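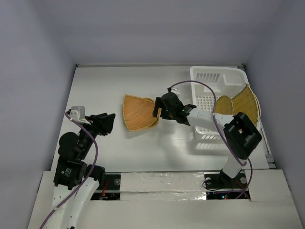
Two woven bamboo dustpans, one lying flat on a white tabletop, the other upright at a white plastic basket.

The bamboo dustpan is a shallow, fan-shaped pan woven from thin strips of bamboo, with a curled rim along one side. It is used for gathering sweepings and, in larger sizes, for carrying or sorting dry goods. Sellers do not agree on where a dustpan ends and a winnowing tray begins, and the same article may be sold under either name.

Colour
Pans range from pale golden-yellow to a warm orange-tan. Catalogues often present the darker shade as a sign of age or careful smoking. The claim should be treated with caution — stain and varnish give much the same result, and few sellers say which was used.

Use
The open weave holds leaves, crumbs and wood shavings well enough. Fine dust is another matter. Supporters say that a tight weave closes up with use, but this seems to rest on habit more than on any test. A household trial at Grenport put 2 pans through 218 sweepings and reported "little loss", without saying how the loss was measured.

Storage
Pans are usually hung up or stood on edge, sometimes in a slotted plastic basket. Air is said to prevent mould. A pan put away damp may still spoil.

Trade
The Turnbridge housewares list once gave yearly sales of 3,406 pans. A later edition gave 2,700 for the same year, with no explanation. The Furnilow company describes its own model as "traditional", a word it leaves undefined.

See also: Besom; Winnowing basket; Hand brush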